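Unit 6: Company Rankings and How to Read Them

Reading for this unit: chapter 4, plus the Grumora annual report in the course folder.

A ranking of listed companies is only as useful as the measure behind it. The usual four are sales, profit, assets and market value. Each one favors a different kind of business. Banks look large by assets, since deposits they lend out are counted on the balance sheet. Retailers look large by sales. Software firms often rank higher by market value than by anything else.
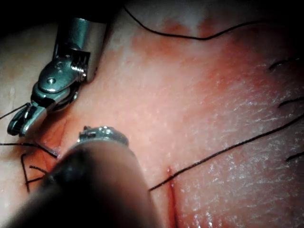
Fig. 6.1. Two surgical instruments at a sutured surface.

Composite rankings combine the four measures into one score. Check the weights first. In the class data set, Gerkidley places 13 by sales and 40 by profit. With equal weights it comes out at 22 overall, a position it holds on neither of those lists.

Market value is share price times shares outstanding. It changes every trading day, so a ranking has to fix a date. Ours uses closing prices from the last trading day in May. Sales and profit come from the latest full fiscal year, and fiscal years do not all end in the same month.
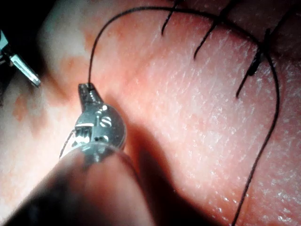 Fig. 6.2. Instrument jaw closed on a strand of suture.

Currency is the next problem. Baloch reports sales of 3,641 million in its home currency. Convert sales and profit at the average rate for the year, and assets at the closing rate. Mixing the two is the most common error in the homework.

Subsidiaries — a listed parent may own a listed subsidiary, and both can appear in the table. Sistar is consolidated into Grumora's accounts, so adding the two sales figures counts the same revenue twice.

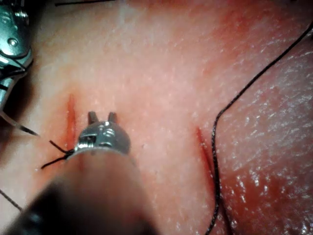 For country totals, remove listed subsidiaries before summing. State which country you assign each firm to (place of listing or head office) and keep to it throughout.

Problem set 6 is due 26 December 2025. Show all conversions and round to the nearest million.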